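Living > Kitchen and Table > Opinions

Filed under: Small Things at Home

In praise of the tray that is not pretty

When I moved to Draltgate I had two plates, five cups and no tray. I carried everything in my hands, and every evening I walked between the kitchen and the table many times. My neighbour Corina Filip watched this once and told me that I work like a waiter in his first week. 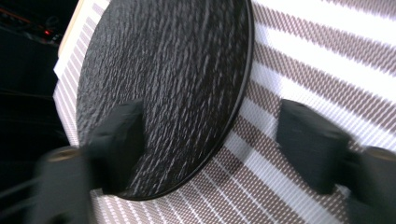
A tray should first of all hold things still. Most shops sell us the smooth kind, with flowers or a lemon printed on it, and a glass travels on it like on ice. I prefer a round black one with a rough face, full of ridges like the bark of a tree, and a narrow smooth rim. It looks a little burnt, I admit. My friend Ambros Kaufmann says he would not serve cake on such a thing. But I think cake belongs on a plate, and the plate belongs on the tray.

I also don't agree that a good tray must be expensive. In Detby I saw one for 80 euros, kept behind glass. Who will carry soup on it? Buy one that you are not afraid to use, and leave it out on the table.

Last updated: 1/22/24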